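Karnthorpe 정수장 및 배수지 증설 현장 방문 보고

12월 중 본 협회 상수도분과는 Karnthorpe 정수장과 인근 배수지 증설 현장을 방문하였다. 방문단은 오전 10시 정수장 관리동에 도착하여 시설 운영 책임자 Maarja Toom의 안내로 사업 개요를 청취한 후 현장을 순회하였다.

본 사업은 노후 가압장을 대체하는 2,000㎥ 규모의 철근콘크리트 배수지 신설과 송수관로 1,209m 부설로 구성된다. 설계는 Rebane, 시공은 Herex가 맡고 있다. 기존 가압장은 고지대 급수구역의 야간 수압 변동이 크고 정전 시 급수 중단 우려가 있어 수년 전부터 개선 대상으로 분류되어 왔다. 신설 배수지가 가동되면 해당 구역은 자연유하 방식으로 전환된다.

관로 구간에는 관경 500mm의 덕타일 주철관이 사용되었다. 방문 당시 하천 횡단부를 제외한 전 구간의 매설이 완료된 상태였으며, 횡단부는 갈수기에 추진공법으로 시공할 예정이다. 현장소장 Priit Mägi는 암반 출현으로 굴착 공정이 3주가량 지연되었으나 포장 복구 순서를 조정하여 전체 준공 기한에는 영향이 없다고 설명하였다.

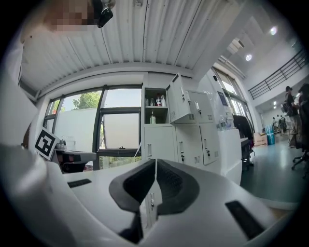 오후에는 관리동 회의실에서 운영 분야 질의응답이 진행되었다. 방문단은 배수지 유입 밸브의 제어 방식과 잔류염소 관리 방안을 중점적으로 질의하였다. 운영 측은 수위계 두 대를 병렬로 설치하고 계측값이 서로 어긋날 경우 수동 운전으로 전환하는 절차를 마련하였다고 답변하였다. 잔류염소는 유출부에서 연속 측정하며, 체류시간이 길어지는 동절기에는 운영 수위를 낮추어 관리할 계획이다.

Plornell 지구로 연결되는 관경 200mm 지선에 대해서는 협의가 계속되고 있다. 도로 점용 허가가 완료되지 않아 이번 방문에서는 노선도만 열람하였으며, 종단면도와 제수밸브 위치도는 추후 송부받기로 하였다.

방문단은 배수지 내부 방수 도장의 시험 성적서와 관로 수압시험 기록의 사본을 요청하였다. 자료는 접수되는 대로 분과 회원에게 배포하며, 추가 질의가 있는 회원은 분과 사무국에 서면으로 제출하기 바란다.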